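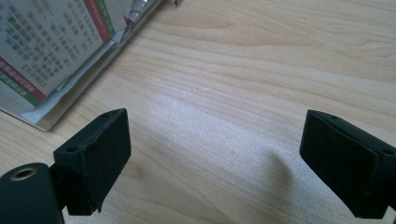

Hodum intake: schedule reconstruction, notebook entry

December 24, 2018
7 min read

Continuing from the last entry. Native schedule files from Rarnex are now loaded and the import log is clean except for two calendar warnings (see below). Working copy is on the shared drive under Hodum/analysis/rev C. Rev B is frozen. Do not edit it, even to fix the typo in the code dictionary.

Scope for this entry

1. Confirm which baseline we measure against.
2. Check the updates for logic changes made without a narrative.
3. Rebuild the as-built path through the intake shaft and the 800 mm pipeline.
4. First pass at the window boundaries.

Item 4 is only partly done.

Baseline

There are three candidates. The tender program is a bar chart with no logic and is no use except for planned durations. The first detailed submission was returned with comments. The second was accepted in July, with a condition attached that the Ko crossing be shown as separate activities for each bank. Rarnex never resubmitted with that split. The engineer kept reviewing updates against it anyway, so both sides treated it as the operating baseline and I am doing the same.

The accepted baseline has 3,951 activities. A large share of those are procurement and submittal lines with a one-day duration and no successor other than project completion. I ran the usual checks:

– open ends: acceptable once the submittal lines are filtered out
– hard constraints: present on both tie-in outages, which is reasonable, and on the start of shaft excavation, which is not
– negative lags: a handful in the electrical section, all finish-to-start with a lag of minus five days
– out-of-sequence progress setting: retained logic in the baseline, switched to progress override in update 7

The last point matters. With progress override on, update 7 shows the pipeline recovering by eleven days with no change in remaining durations and no extra crew. Switched back to retained logic, the same file shows no recovery at all. I have saved both versions and the difference report. The report goes in as an appendix whichever way the opinion falls, and the other side will certainly find it if we leave it out.

The constraint on shaft excavation sets a must-start date eight days later than the logic requires. Removing it pulls the baseline shaft path forward and puts those eight days into float. I have left it in for the primary run and removed it for the sensitivity run. Need a decision on which one leads.

Updates

16 updates received, all native. Update 4 has a data date that does not match its cover letter (file is three days later). The daily reports agree with the file, so I am using the file date and noting the discrepancy.

The two calendar warnings come from updates 9 and 10. Someone replaced the global calendar with a project-level copy and left out the winter shutdown. Nothing in the progress records says work continued through the shutdown. Restored the original calendar in the working copy and reran. Completion moves later by nine days in update 9 and by the same amount in update 10, so the effect is contained.

Logic changes between updates, by eye and by compare tool:

Update 3: pipe laying split into north and south runs. Narrative covers it.
Update 6: hydrostatic test resequenced ahead of backfill at the valve chambers. Narrative covers it, though the reason given is one word ("access").
Update 7: override setting as above. No narrative.
Update 11: the link from Varkel valve delivery to chamber roof slabs deleted. No narrative.
Update 12: the same link restored with a different lag.

The update 11 deletion is the one to spend time on. With the link in place, late valves drive the slabs and the slabs drive the tie-in. With it gone, the critical path jumps to the switchgear building, where the owner was late with the design release. The effect is to take a supplier delay off the path for one month and put an owner delay on it. There may be a good explanation. The slabs could have been cast with a block-out and the valves dropped in afterward, and if that was the plan for that month the deletion is legitimate. Look for a method statement, a formwork drawing or a pour record showing block-outs. So far I have only the pour records for chambers 1 and 2, and they say nothing either way.

As-built path

Built from daily reports first, then checked against pay applications. Where they disagree I have taken the daily reports, except for trench excavation on the south run, where the reports were filled in by shift and the quantities double up on the overlap.

Path as it stands tonight:

Shaft excavation – base slab – wall lifts to the pipe penetration – south run laying – Ko crossing, east bank – chambers 3 and 4 – hydrostatic test – tie-in outage.

The weak part is the Ko crossing. The east bank start is recorded on two different dates in two documents with the same report number. One looks like a reissue. The concrete tickets support the later date and the equipment log supports the earlier one, which could both be true if the excavator arrived and then sat. Check the standby claims, where idle equipment should turn up if it was charged.

Request log

Tagged the full register of 218 requests for information by area and by whether the response arrived inside the contract period. Most of the late ones sit on work that had float when they were raised. I would not argue criticality for any request on the access road, the fence or the control room finishes. The candidates worth modeling are the penetration detail at the shaft wall, the bedding specification through the soft ground, and the thrust block dimensions at chamber 3.

Bedding is awkward. The question was raised late, answered late, and then the work went ahead on the original detail in any case. The period of real effect is the gap between the crew being ready and the crew starting, and that gap is much shorter than the response time. Use the gap.

Notice

The contract gives 28 days from when the contractor became aware, or should have. For the penetration detail there is a letter well inside that. For the bedding there is only a line in the meeting minutes, which the owner's side signed. Whether minutes are good notice is a legal question and I am leaving it for counsel. The analysis should carry bedding as a separate fragment so it can be lifted out without disturbing the rest.

Windows

Draft boundaries:

Window 1: baseline data date to completion of the shaft base slab.
Window 2: to the start of south run laying.
Window 3: to the east bank start (date unresolved).
Window 4: to completion of chamber 4 slabs. Contains updates 11 and 12.
Window 5: to the tie-in outage.

I considered cutting window 4 at update 11 to isolate the deleted link. It makes a cleaner exhibit but the boundary would then fall on a file we say is unreliable. Keeping it whole for now and running the link both ways inside it.

Concurrency has not been looked at. Window 4 will need it, with valves and switchgear both late over the same weeks.

Outstanding

– method statement for chamber roof slabs
– pour records, chambers 3 and 4
– Varkel shipping notes, plus the purchase order with the original delivery date
– standby claims for the east bank excavator
– the comments sheet returned with the first detailed program
– decision on the shaft constraint, primary or sensitivity
– rerun update 13 onward with the restored calendar and confirm nothing moves

File naming: the rev C runs use RL for retained logic and PO for progress override at the end of the name. Two of the early ones have neither. They are RL. Rename them before anyone exports.

Recent entries

Hodum intake: loading native files and first import errors
Measured mile on the south run, attempt two
Pay application quantities against daily reports
Coding a request register by area
Float ownership, notes from the contract read-through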